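How does a firm buy a robot?

Say a company called Trelik wants a robot to set out dishes. The arms are the part everyone notices, but they are only one line on the shopping list. Trelik has 400 coins to spend, and it has to make them last. 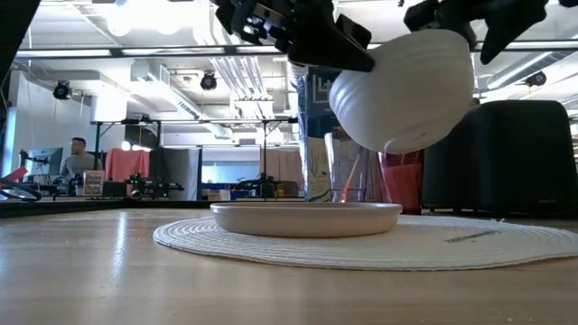
Grippers come next on the list. A gripper is the robot's hand, and it is often sold separately from the arm. The buyer has to think about what it will pick up. A glossy bowl with ridges, tilted upside down and held between two grippers, is a harder job than a plain box – so it helps to try real dishes before paying.

Then there are the costs people forget. Trelik puts aside 30 coins for spare fingers and 13 for new cables. It also needs a strong table, and time for staff to learn.

Try it yourself: if the arms cost 211 coins, how much is left for everything else?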